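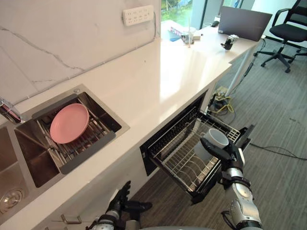 Diary / Away from home

April, just gone 5 in the afternoon

We're in! Bags dumped, kettle on, shoes off, and I'm writing this on the bed because I want to get it down before dinner pushes it all out of my head. The Zemwood is even better than Bontu Gashaw made it sound, and she has been going on at me about it for months.

The drive up from the gate is a good bit longer than I expected, through beech woods just coming into leaf, and then the house sort of swings round to meet you. Grey stone, tall chimneys, a front door you could ride a horse through. There are only 12 rooms, so arriving felt more like turning up at somebody's aunt's (a very grand aunt) than checking in anywhere. They had our names ready and gave us ginger biscuits, still warm. I had three.

Our room is called Long, and it is! Thirty paces from the door to the far window, if you walk like me. The bed is so high I had to take a little run at it. There's a deep bath with feet, a writing desk with proper paper in the drawer, and a shelf of old paperbacks that other guests have left behind. I've already pinched a murder mystery with the corner chewed off.

Bontu is across the landing in Ulus, which is smaller but gets the view of the lake, and she keeps knocking to tell me what the ducks are up to. We've agreed to swap for an hour tomorrow so I can have the ducks and she can have the bath.

Went for a wander before tea and found the walled garden. Tulips everywhere, mostly the dark purple sort, and a gardener who told us there are about 500 bulbs along the south wall alone. He let us into the glasshouse to smell the lemon flowers. I'd happily have stayed in there all night.

Dinner at half seven in the Tritasetti, down in the old cellars. Bontu has read the menu twice and is set on the trout. I want the lamb, and then I want the rhubarb thing with custard, and I may want some of her trout as well.

Must ring home first, and find my other earring. She's knocking again. Cygnets, apparently!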